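Cups and small tableware – gallery
Home / Collection / Gallery / Cups
Page updated 15 Feb 2020

The cups are the part of the collection we get asked for most, so they have a page to themselves. Plates, jugs and bowls are on the next page. The notes come first and the picture is at the bottom.

The collection began with a box of seconds from Flustton and has grown a shelf at a time. It is mostly everyday ceramic: things made to be drunk from, washed up and put back in the cupboard. There are a few better pieces but they are kept with the rest, and no cup is too good to use. A cup that has never been used is hard to judge. You can't tell from a shelf whether the rim is comfortable or whether the base rocks on a table.

Shapes

Most of what we have falls into two kinds. The straight-sided cup is the same width all the way up and stacks badly unless it was designed to stack. The tapered cup is wider at the rim and narrower towards the base. It sits inside its neighbour more easily and takes up less room on a tray, but it is also easier to knock over when full, and a narrow base shows up any unevenness in the table. The Oakley shape is a tapered one, with a rounded rim. It was sold for years with very small changes, and the early and late versions can only be told apart by turning them over and looking at the foot.

Rims matter more than people expect. A sharp rim chips. A thick rounded one wears well but can drip, particularly with tea. We have kept both kinds and marked them on the list.

Sizes

The standard size holds 230 ml when filled to a sensible level. Makers often give the capacity to the very brim, which makes their figures look larger than ours. There is a smaller cup for coffee and a larger one that the Flustton price lists call a breakfast cup. We measure with water and a kitchen jug and write the result on a paper label, which goes inside the cup and never on the glaze. Sticky labels leave a mark on matt surfaces that is very hard to shift.

Colours

Pale colours make up most of the shelf. White is the commonest, then cream, then the greens. The pale green that Gostska listed as mint is the one visitors pick up first. It is a soft colour and it varies between batches – put two side by side and one will often look greyer. Under warm bulbs the difference goes away and under a north window it comes back. We have stopped trying to match sets by eye in the evening.

Darker glazes hide tea stains but show limescale. Pale glazes do the opposite. A soak in warm water and bicarbonate of soda gets rid of most staining, and it should be left for an hour before anything stronger is tried. Scouring powder takes the shine off and it doesn't come back.

Glaze and finish

A smooth glossy glaze is easiest to live with. Satin finishes are pleasant to hold but cutlery leaves grey lines on them. These are traces of metal and not scratches, and they can usually be rubbed off with a mild cream cleaner and a damp cloth. Fine cracks in the glaze, called crazing, are another matter. Crazed cups are kept for show and are not used for drinks.

If you want to check a cup for a hidden crack, stand it on your palm and tap it gently with a knuckle. A sound cup rings. A cracked one gives a dull noise. It is a rough test and thick cups never ring much, so look at it against the light as well.

Storage

Cups are kept on open shelves, rim up, no more than 3 high. Storing them rim down is said to keep the dust out, but it puts the weight on the part that chips. A circle of kitchen paper goes between each pair. In December the whole lot comes down for washing, by hand, in a plastic bowl, and that is when the labels are checked and rewritten.

For moving, each cup is filled with crumpled paper, wrapped once around the outside and packed upright. We used to lay them on their sides and lost more that way. The Dokari boxes with card dividers are a good size for the standard cup but too tight for the breakfast one.

The list

Our handwritten list passed 1,000 entries last year, counting saucers and lids as separate items. It is being typed up slowly. Each entry has the maker if known, the shape, the colour, the capacity and any damage. Where there is no mark on the base we write "unmarked" and leave it there – guesses have a habit of turning into facts once they are copied out a few times.

Corrections are welcome, particularly for Gostska pieces, where the printed lists disagree with each other on the names of colours. If you have an original box or leaflet, a note of what it says would be useful.

Pale mint-green ceramic cup, tapered, with a rounded rim. Smooth finish with a slight gloss. Tan tabletop.
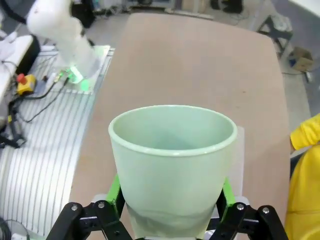

Can old glazed cups go in the dishwasher?

It is safer to wash them by hand. Many older glazes go dull after repeated hot cycles, and cups that knock together in the rack chip at the rim. Modern cups marked as dishwasher safe are fine on the top shelf.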